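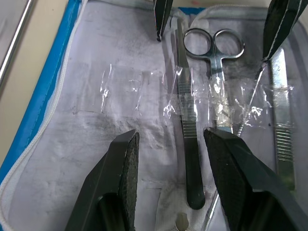 An open instrument case on a beige table.

The case against quitting gracefully
by Natanael Fagundes

My neighbor Kidus Moges took up the clarinet in February. By the time the crocuses were out he had stopped, and he has been apologizing for it ever since, to his wife, to me, and once to the man at Dranell who rented it to him and who had plainly heard it before.

I would like to defend him. We have somehow agreed that a grown adult who starts a thing must either get good at it or carry the shame around like a parking ticket. Children are allowed to drop soccer for chess and chess for lizards, and we call it finding out what they like. A man of fifty does the same and we ask, with a tilt of the head, how the clarinet is coming along.

I blame the apps, partly. Mine congratulated me on 89 straight days of Portuguese, my grandmother's language, in which I can now tell a waiter that the turtle reads the newspaper. On the ninetieth day I had the flu. The little green flame went out and I felt worse about that than about the fever. I have not opened it again, and my grandmother, who is past caring, never once asked about my streak.

Then there is the theory that everything takes 1000 hours. Fine, maybe it does. I don't have them. I have a job in Irkdale, a gutter that needs attention, and perhaps nine good evenings a month, two of which go to falling asleep on the couch before the news is over. Why should all the rest belong to the one hobby I happened to pick when I was cold and bored?

Kidus got some squeaks and most of a folk tune out of it. He enjoyed it for a while, and then he didn't. He tells me he is thinking about bread next. I have asked for a loaf early, while the interest lasts.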